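Workroom and Kitchen Corner Check: October round
Site: Prellach, ground floor, shared workroom
Checked by: Hrefna Vigfúsdóttir
Form 107, with my comments left in as usual

Before I start

Hello all! I've kept the same order as last time so you can lay the two forms side by side, and wherever there's a tick with no comment, I looked and had nothing to say. Where I've rambled on, it's because something bothered me (or because I liked it, which does happen). Items marked ACTION need a name against them before the next round. I did the whole thing between ten and lunch, with a break when the phone went.

Section A: Walkways and floor

A1. Main door opens fully: Yes.
A2. Route from the door to the far windows passable: Yes, though I had to turn sideways at one point and I'm not a large person. Marked as a pass, grudgingly.
A3. Boxes stored so they can't topple: Partly. See the comment. ACTION.
A4. Cables off the walking route: Partly. ACTION.
A5. Floor dry and free of crumbs and tape ends: Yes, apart from one long curl of parcel tape that I picked up myself.

Comment on A3. We've got too much cardboard again. I know the big boxes are handy when something has to go back to Ulel, but we don't send things back that often, do we? Please flatten anything you haven't touched since the summer and put it by the back door. If it has to stay whole, write on the lid what it's for. I'd like the stacks kept below shoulder height too, and that means my shoulder, so think low.

Section B: The utensil stand

B1. Base sits flat and doesn't rock: Yes.
B2. Pole firmly screwed into base: Yes, after a quarter turn.
B3. Base kept well in from the table edge: Yes.
B4. Rim clean all the way round: Yes.

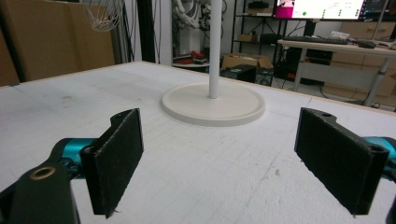
B3: stand on the white tabletop, cardboard boxes stacked behind on the left.

Comment on B1 to B4. I gave the stand a good push at the top with one finger, then at the middle, and it came back each time without walking across the table. I'm fond of this stand. It's the Nyitrai one we bought when the old wall rail came down, and it takes up so little room for what it does. The only thing to watch is the join at the bottom, which works itself loose if people lift the whole thing by the pole. Please lift it by the base! I've said this before and I'll say it again on the next form, I'm sure.

B5. Hooks sound, no cracks or sharp ends: Yes. I ran a thumb along each one.
B6. Load spread evenly around the ring: Not tested this time.
B7. Utensils hung by the hole in the handle and not by the head: See below.

Comment on B7. We had a chat about this in the summer and I think it's sunk in for most of you. If you hook a whisk by its wires it looks perfectly fine until you reach for the thing next to it, and then down it comes. It also bends the wires, and then you're whisking eggs with something shaped like a pear. Use the hole, that's what it's there for. And go round the ring as you hang, one side and then the opposite side, so the pole isn't being pulled over.

Section C: Utensils

C1. Handles tight, no wobble where the wires go in: Yes.
C2. Wires free of rust and old batter: Yes.
C3. Utensils off the table when finished with: No. ACTION.
C4. Damaged items taken out of use: One spatula, gone in the bin with my blessing.

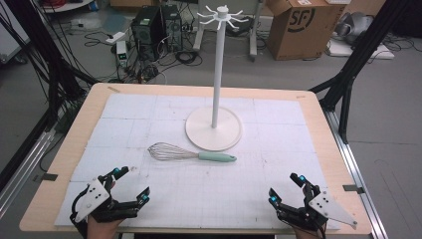 C3: whisk with the mint-green handle lying in front of the stand, all hooks free.

Comment on C3. I'm not going to be dramatic about one whisk, but I've marked it as a no because the form asks a yes or no question. A round handle on a smooth surface wants to roll, and if it goes over the side somebody will step on it or, worse, rinse it for two seconds and hang it up. The mint-green one is my favourite as well (good weight, nice grip, doesn't go slimy when your hands are wet), so I'd like it looked after. Hang it up when you're done, please.

Section D: Table and surface

D1. Table steady on all legs: Yes.
D2. Corners and edges free of splinters: Yes.
D3. White covering lies flat, no lifted edge to catch on: Passed, with a note.
D4. Covering clean: No. ACTION. 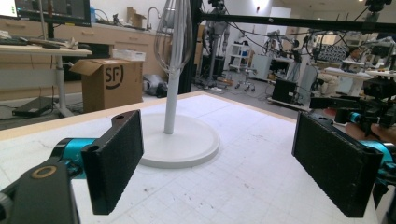 D4: gridded mat with specks and scuffs, wooden edge showing on the far side.

Comment on D3 and D4. Nothing tripped my fingers when I ran a hand along the edges, so D3 is a pass, but there are creases and I'd rather we smoothed them out before they get any worse. As for D4, I had a go with a damp cloth and washing-up liquid and got nowhere much. I'll try the Dravum cream cleaner on one corner first and report back. If that fails, a new covering is 3,553 on the price list I have here, delivery included, and I'm not keen on spending that for the sake of a few smudges. In the meantime, don't put food straight down on it. Use a board or a tray.

Section E: Desks and screens near the table

E1. No drinks beside keyboards: Yes, well done.
E2. Nothing wet used within arm's reach of the screens: Yes.
E3. Floor under the desks clear enough to sweep: Partly. Same cable grumble as A4. Whoever has the bag of ties, could it live in the top drawer from now on?
E4. Containers not left balanced on top of open boxes: No. ACTION. Open flaps give way without any warning, so find a shelf for them.

Result

Passed with comments. Last time I had over 11 of them, so we're getting there. Names against the ACTION lines by the end of the month, please, in pen. I'll be back with the Dravum result as soon as I've tried it, and if anyone has a better idea for the smudges, leave me a note under the clip on the door.

Hrefna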